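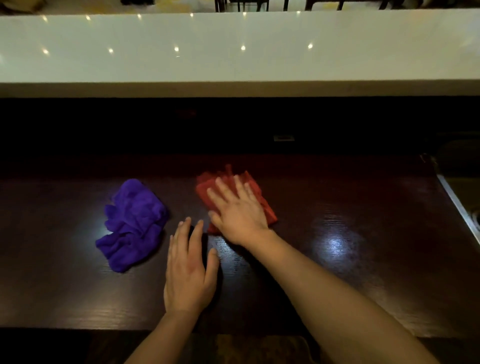
Chapter 4
Upkeep: The Cost of Keeping Things the Way They Were

Most accounting courses begin with buying something. A firm acquires a delivery van, a pizza oven, or a building with a regrettable roof, and students learn to record the purchase with great care. The van then goes off to live its life, and the course moves on to inventory.

This chapter stays with the van.

Upkeep is the money and labor spent to keep an asset doing what it already does. It produces no new capacity, and it makes dull reading in an annual report. Few chief executives have cut a ribbon in front of a cleaned gutter. Even so, in many small firms upkeep is the second-largest expense after wages, and a good share of the wages turn out to be upkeep too, once anyone looks at what people do between nine and five.

Consider Prelska, a bakery supply business with 22 employees and a single warehouse. When Tincuța Zamfir took over the books there in September, she found 11 separate accounts with the word "repairs" in the title. One contained the cost of a new forklift. Another contained a retirement dinner. The account called "repairs, general" held almost everything that was neither general nor a repair, and it had gone over budget every year without causing the slightest alarm, as its budget had been set by copying the previous year's overrun.

Zamfir's first job was to sort the entries into two piles. We will do the same, with fewer receipts for soup.

4.1 Repair or Improvement?

A repair returns an asset to its earlier condition. An improvement makes it more useful, or makes it last longer than originally expected. Repairs are charged as an expense in the period they occur. Improvements are added to the value of the asset and depreciated over time.

On paper the line is clear. In practice it runs straight through the middle of the roof. Replacing 56 cracked tiles is a repair. Replacing every tile with a better kind is an improvement. Replacing half of them, with whatever the supplier had left, is a conversation with your auditor, and you should bring lunch.

Managers tend to discover improvements in good times and repairs when the tax bill is due. Your records should be able to withstand both moods. 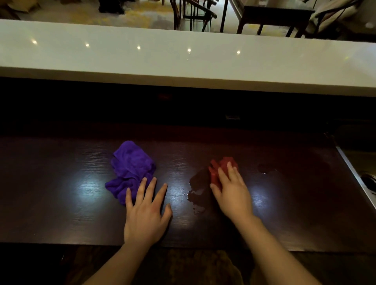
4.2 Routine Care

The smallest upkeep costs are the hardest to see. Wiping, sweeping, oiling, and tightening rarely get an invoice of their own. They hide inside somebody's hourly pay, where they remain until somebody stops doing them.

Under the Skostley method, used throughout this chapter, routine care is recorded as labor by task for four weeks, and the results are then used to estimate a full year. Staff usually find the record sheets annoying. Keep them short, and leave a pen.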